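Castico Room Refit – progress note
To: Dwayne Thibodeaux
From: Kirsty Paterson
25 July 2018

Dwayne – quick one, sorry, you wanted this before the budget call. Longer version to follow when I get a minute.

Where we are. Shared workroom is usable. Not finished. Painting done, floor done, old shelving out and gone. Tables are in and people are already working at them, which was not the plan but fine. Door still sticks. Landlord knows.

Tables. Went with the white tops with the light wood edging in the end, the ones you saw in the Flirklow catalog. Darker ones were nicer but showed every mark and the room is gloomy enough by the back wall. White helps a lot. Invoice came to $912, quote was $858, difference is delivery and the extra set of feet we asked for. I have queried the delivery part. No answer yet.

Cables. Still the weak spot. We have leads running over the tabletops where they should be going down the back and under. Clips are ordered, Nodov says next week but they said that last time too. Until then everyone has been asked to keep leads to the far side and unplug at the end of the day. Mostly happening.

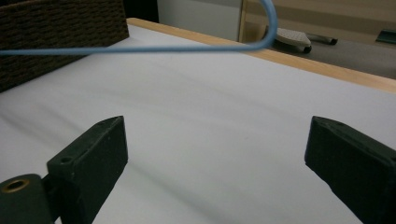
Storage baskets are the other half of it. Idea was one per table for small stuff so the tops stay clear for work. People like them. People also fill them with junk, so I'm going to put labels on and do a clear out at the end of each month. If it doesn't work we go back to drawers and I will say you told me so.

Lighting. Electrician came, looked, left a price. Too high. Getting a second from Dvorak. The shadows across the tables in the afternoon are a real complaint, two people have moved seats over it. Would like to fix this before November when it gets dark early.

Bookings. Opened the sign-up sheet, 30 names on it so far. Evening slots gone first. Mornings are quiet, might offer those to the sewing group if they still want them, have emailed, no reply.

Money. Still inside the total even with the table overspend – took it from the paint line, we had some left. Lighting is the one that could push us over. Will send the updated sheet seperately, the old one has a wrong figure in the furniture row so please dont use it.

Need from you:
OK on moving the paint money
A yes or no on the second lighting quote once I have it
Someone to chase the landlord about the door, he ignores me

Kirsty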